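Search reviews Search Menu

Druditz Bench Table, Perforated Top – Review for Buyers
Posted 02/02/2022
12 comments 79 shares

We needed a table for a small pushing-and-sorting cell, and the arm had eaten most of the money. Anyone who has planned one of these will know the order things go in: arm first, then controller, then whatever is left for the thing it all stands on. I looked at a welded table from Willier and a bare steel plate from a local shop, and bought the Druditz. We have had it in use for 3 months.

Delivery and setup. It came flat, with the legs in a separate box. Two people can put it together in a morning. The leveling feet are good. The hardware bag was short a few washers, and Druditz mailed them without any argument.

The top. The holes are the reason to buy it. You can move a fixture in a few minutes and put it back in the same spot. The pitch did not match our Sernirell arm base, so I had to order an adapter plate for $125. Put that in your budget before you compare prices. The Willier quote had the plate included, and once I added everything up the gap was smaller than I thought.

Stiffness. Fine for light work. At full speed with the arm stretched out I can feel the top move with my hand. For slow pushing tasks it makes no difference. For anything with tight tolerances I would spend more.

What it does not do. Small parts and perforated metal are a bad match. Edges catch in the holes, and you lose small screws through them. Plan on a solid work surface over part of the top – Druditz sells one, but it costs more than I wanted to pay.

Would I buy it again? Yes, for this job. The finish has held up and the layout is easy to change. I would ask for the hole drawing before ordering, and I would order the adapter at the same time. Ours was late and the arm stayed in its crate until April of last year on a previous project for the same reason, so I should have known.

Rating: 4 out of 5

Comments

benchrat: Does the blue paint scratch? Ours is going to see a lot of clamps.

Reply from author: A little around the holes we use most. Nothing that bothers me.

tk_controls: We have the same table with an Avcı arm. The pitch matched, no plate needed. Check yours first.

millside: What did you end up using for the solid surface?

Reply from author: The accessory top was the one item I cut from the order, and I have not missed it. A solid surface only has to be flat, big enough for the task and cheap to replace. We went with a striped wooden cutting board, which leaves a band of the blue top open on every side and has plenty of room for the hearts, stars and cylinders we push around on it. If you go this way, add it to the parts list so that it gets replaced like anything else.

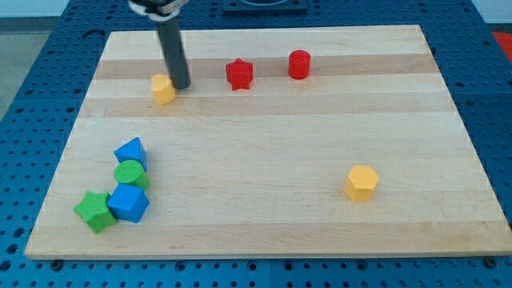
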